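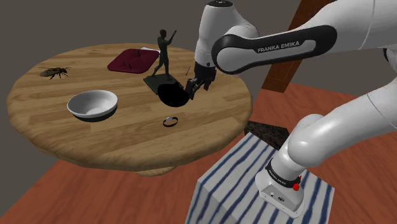

3 May 2022 – sim bench, student manipulation project

Setup
Franka arm on the striped pedestal, round table, mixed clutter. The class task is pick and place with distractors. Scene file is the Daltness set, unchanged from February except for the random seed. Physics step 1,000 Hz. Policy is the Zokley baseline, retrained on 573 demos.

Checks before the batch
1. Wrist view. The gripper fills the lower half, so anything close in is partly hidden by our own hardware. The red pen out on bare wood is easy to make out. The big black object ahead of the fingers is only a silhouette, with no shading to work from. Suspect the material and not the light; the flat item next to it still shows a highlight on its rim. 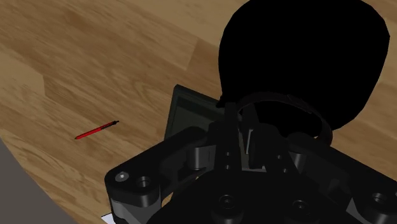 2. Grasp on black objects. Ran 5 episodes with the dome as target and got 4 lifts. In the failed one the fingers closed high and slid off. Depth looks fine in the log, so I blame the approach height. Florence McKinnon thinks it is the friction value – she will rerun with the Flodov defaults.

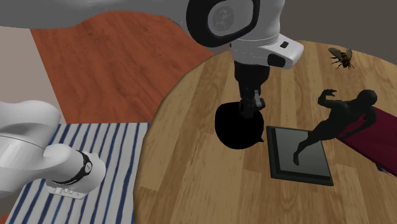

Until that rerun is in, leave the approach offset alone. Changing both would tell us nothing.

To do: swap the black material for dark gray, save the wrist view at full size, send the failed episode to the Kaewmanee group.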